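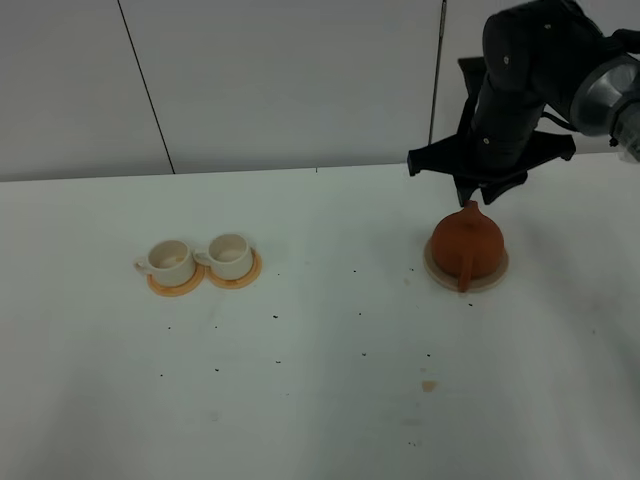 Plillach Township Primary: Voter Questions

4 comments | 68 shares

Who can vote in the September primary?
Any registered voter who has lived in the township for at least 30 days before the election. Registration must be on file with the clerk by 5 p.m. on the deadline printed on your notice.

Do I have to register with a party?
No. You choose one party's ballot when you sign in. Once a ballot has been issued to you, it cannot be exchanged for the other party's.

Which local offices are on the ballot?
Township clerk, road commissioner and 3 seats on the board of supervisors. The Hotard precinct also votes on the library levy renewal – see the separate notice for the levy text.

How does an independent candidate get on the November ballot?
By filing a petition with 200 valid signatures from registered township voters. Signers must give the address on their registration. A signature with a post office box only is rejected.

Where do I vote?
Deák and Hotard precincts vote at the Bestico Road hall. All other precincts vote at the township office. Polls are open from 7 a.m. to 8 p.m., and voters in line at 8 p.m. may vote.

Can I return a mail ballot in person?
Yes, to the clerk's counter or the drop box outside the township office. Polling places do not accept mail ballots. The return envelope must be signed.

What if I make a mistake on my ballot?
Return it to a poll worker before it goes into the scanner. It will be marked spoiled and you will get a new one – the limit is two replacements.

When are results final?
Totals posted on election night are unofficial. They become official when the county certifies the count.

Who answers other questions?
Viktória Szekeres, deputy clerk, at the township office during business hours.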